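**Lernlow by-election: anyone else still undecided?**

**gumleaf_jan**
Pre-poll opened at the library this morning and I walked straight past it, because I still have no idea who I'm voting for. We've had the same party in Lernlow since my kids were in nappies and now there's a real contest, and I'm more nervous than excited. Min-kyu Song came through our street doorknocking last night, about teatime. Nice bloke, stayed on the porch a good while, and knew the Netmont bus had been cut back before I'd even mentioned it. But is knowing about a bus enough?

**rusted_on**
No.

**rusted_on**
Sorry, that was a bit short. What I mean is every candidate knows about the bus. It's on every corflute between here and the servo. Ask him how he'd pay for it and see how long he stays on the porch then.

**PaddockPete**
I did ask him, at the forum at the bowlo. He said he'd push for the route to go back to what it was in June, and he gave a figure for it, which is more than the other two managed. Whether an independent can get a minister to return his calls is another question. I reckon there's a fair chance he can if the numbers in the house stay tight.

**rusted_on**
"If the numbers stay tight" is doing a lot of work there, Pete. He'd be one vote on the crossbench. We had an independent in Delus for two terms and all they got was a new roof on the boat shed.

**mel_from_delus**
Hey, we like that roof!

But also that's not right. We got the nurse back at the clinic three days a week, and that was after both majors told us it couldn't be done. I handed out for her at both elections so I'm hardly neutral, but I'd take a noisy independent over a backbencher who turns up for the show and a sausage.

**gumleaf_jan**
See, this is my trouble, I read Mel and agree, then I read rusted and agree with him too. What did the last margin end up being? My neighbour swears it was tiny.

**PaddockPete**
585 after preferences. It was under 500 on the night and then the postals came in. So yes, your vote's worth having, Jan.

**rusted_on**
And that was with the old boundaries. They've since tacked on the estate out past the Netmont turnoff, and those people have hardly been doorknocked by anyone. I wouldn't trust any prediction on this one, mine included.

**tilly_k**
I'm out on the estate and can confirm, not a single knock. Two flyers in the letterbox, one of them addressed to the people who sold us the house. I work shifts so maybe I slept through them, but my partner's home most days and he says the same.

What gets me is that all three of them are talking about the bus and the hospital car park, and I haven't heard a word about the school. Ours is full. My youngest is in a demountable with no shade on the western side and we've been told to wait for the next budget. I emailed all three campaigns over a week ago and only Song's office wrote back, and even that was a pretty vague reply with a link to his policy page.
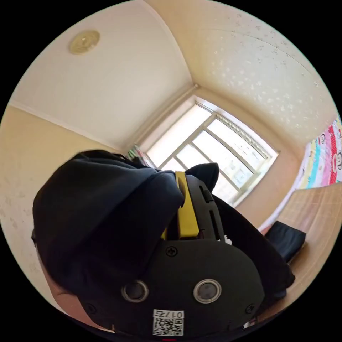
So I wrote back and asked him straight out whether he'd commit to permanent classrooms in his first year, and I haven't had an answer to that one yet. If I get one I'll post it here word for word. I'm leaning his way but I'm not going to hand it over for good manners.

**mel_from_delus**
Tilly, go and see him in person if you can. He's at the markets on Son Street until noon most weeks, next to the plant stall. Emails go to whoever's on the laptop that day.

**rusted_on**
For balance, the other two have street stalls as well. My lot are outside the chemist. Ask them about the demountables, I'd like to hear what they say myself, and I've been a member for yonks.

**gumleaf_jan**
Righto, I'll do both. Tilly, I'll ask about the school too while I'm there, my grandson starts next year. Does anyone know if you have to number every box this time or can you just do the one?

**PaddockPete**
Every box, Jan. All 3 of them, so it won't take you long.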